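12 January 2023
2 comments · 11 shares

Standby loads and the small kitchen: a metering engineer on what the numbers miss

The engineer who runs appliance metering at Drandilen has spent most of the past year on shared kitchens in Oldale, where the firm logs consumption outlet by outlet. The work is slow. A logger goes in behind each appliance, stays there until February, and is then read out by hand.

"People ask about standby first," she said. "A clock display draws 2 watts, maybe a little more. Over a year that adds up to a few dollars. It is measurable, and it is a poor place to start."

She is more interested in short, heavy loads. A microwave rated at 1000 watts of output draws considerably more at the wall, and the rated figure is the one tenants put into their spreadsheets. "Output is what reaches the food. Input is what you pay for. The input is on the plate at the back, and the two get mixed up constantly."

The Oldale loggers sample once per second. An earlier set, made by Perkska, averaged over a full minute and flattened anything brief. Heating one drink would show up as a low hump with the wrong peak — the total energy was correct, but the demand figure could not be used for sizing a circuit.

Asked whether shared kitchens need dedicated circuits, she said it depends on the kettle. "A microwave and a kettle on one branch will trip it sooner or later. We had a building on Ventura with roughly 100 trips logged, nearly all before nine in the morning. Moving the kettle to another branch fixed most of them."

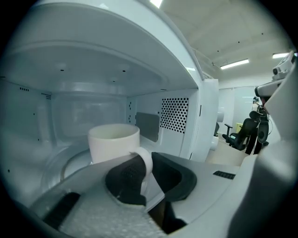 Her remaining concern is power factor, which the cheaper plug-in meters either estimate or ignore. "If the meter multiplies volts by amps and calls the result watts, the reading is high. Check the manual before you trust it."

Related
Reading a rating plate
Branch circuits in older buildings
Choosing a logging interval
Oldale metering: first results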